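The Wrapping Table

Every year, when the first cold week came down off the ridge and settled over Grolcombe, Signe Strand cleared the big table in the back room, spread the gray cloth over it, and told everyone she was only going to wrap a few things this time. She had said it the year before, too, and had ended up wrapping for half the street.

It had started with Judit Veres, who could bake anything you cared to name but could not fold a corner to save her life. Judit had come by one evening with a music box for her grandson and such a look of defeat that Signe took it out of her hands and put the kettle on. By the next winter Judit had told Benjie Sebastian, and Benjie (who was a dear, but couldn't keep anything to himself) had told the whole choir.

So now they came in the evenings, stamping their feet, with their presents in grocery sacks and pillowcases. Signe liked to see what people had picked out for each other. You learned a good deal about a person that way, more than you did from talking over a fence for 20 years, and she never breathed a word of it.

Barrett Dunleavy came last, on a night when she had nearly made up her mind to go to bed. He stood in the doorway turning his cap around and around.

"It's small," he said. "I could've done it myself, I suppose."

"You could have," said Signe, "but come in anyhow, you're letting the heat out."

He had brought a pocket radio, the old kind, which he had spent most of the fall mending. It had belonged to his brother over in Urereck, and the two of them hadn't spoken since a foolish quarrel in June, something to do with a boat. Signe didn't ask about the boat. She poured coffee into the black mug, pushed it across to him, and hunted for a pen that worked.

"What should the card say?" she asked.

Barrett thought about it for so long that the coffee must have gone cold. He picked up the marker and put it down again. He looked over at the whiteboard as though somebody might have written the answer up there for him.

"Put that it gets the ball games now," he said finally. "He'll know what I mean."
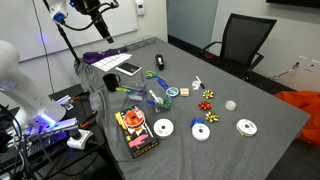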